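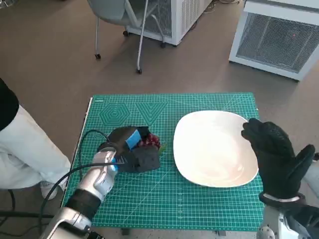

How many examples does a robot need before it can do one simple table job by itself?
More than you'd like and fewer than you'd fear. For the fruit-to-plate task we're at 1,184 kept episodes, and the curve is only now starting to flatten out.

I promised a few of you a proper thread on how we gather these, so get a cup of something and settle in. I've been on the Grimden project since the winter and I still get asked at every family dinner what I do all day (my aunt believes I program vacuum cleaners).

An episode, for us, is one go at one task from a start pose to an end pose. Somebody drives both arms by teleoperation, the cameras and joint readings get saved together, and there's a sentence of plain English attached, like "put the grapes on the plate." That sentence matters so much more than I expected when I started!

We had 490 episodes early on where everybody typed whatever they liked. "Grapes to plate." "Move fruit." One just said "ok." Divya Gowda went back and rewrote every one of them over two weeks, and I owe her lunch until roughly the end of time.

Now about grapes. People ask why we don't stick with blocks. We did blocks, and blocks are lovely, and a policy that is wonderful with blocks will squash a grape without a second thought. A bunch of grapes sags and swings, and it never sits in the hand the same way twice. You want that mess in your data early.

Plates are their own little adventure. A white oval plate with a raised rim throws back a bit of light, and the first model we trained got very attached to that shiny patch. It would aim for the reflection. So now we shift the plate between episodes and change the lamps every so often, and the aiming has gotten a good deal better.

I'm fond of a gridded cutting mat for this. You can say "start the plate two squares over" across a room and everyone knows what you mean. The worry, and it's a fair one, is that the model learns the grid lines instead of the plate. Nilton Tamayo brought this up in my first week and I waved it off, and then he ran the test on a bare table and I had to un-wave it. One session in every four is now done with no mat. Thank you, Nilton.

Something I'd tell anyone starting out: save the slow ones. New operators throw away an episode if they paused or wobbled, and I understand the feeling, you want it to look nice. But a pause followed by a good recovery is worth a lot to us. We threw away 190 before we caught on, and I still think of them fondly.

What we do drop: anything where the operator changed their mind about the task halfway through, anything where the camera clock drifted, and anything where the hand that isn't doing the work wandered off into the other one's path. An idle hand is still in the data, so we ask people to park it somewhere sensible and keep it steady.

Faraji Mbwambo asked last week how long a shift should be. Ours is 23 episodes and then you get up, walk around, drink some water and let someone else have a turn. Past that the grasps all start to look alike — same approach, same angle, same tired little hover before the release — and you've spent an hour teaching the robot one person's habits.

Which brings me to operators. Please use several! Ubaldo comes in high and drops down, Sudheer sneaks in from the side like he's trying not to wake the fruit, and I'm told I fuss. The model trained on all three of us did better on plates it hadn't seen than the one trained only on Ubaldo (who has by far the cleanest episodes and has been very gracious about it).

Still on my list: a bowl version, the same task with the hands swapped, and a handover from one hand to the other, where I suspect we'll be starting nearly from scratch. If your group has done handovers with soft fruit, I'd love to hear how you wrote the task sentence, and whether you kept it as one episode or split it in two.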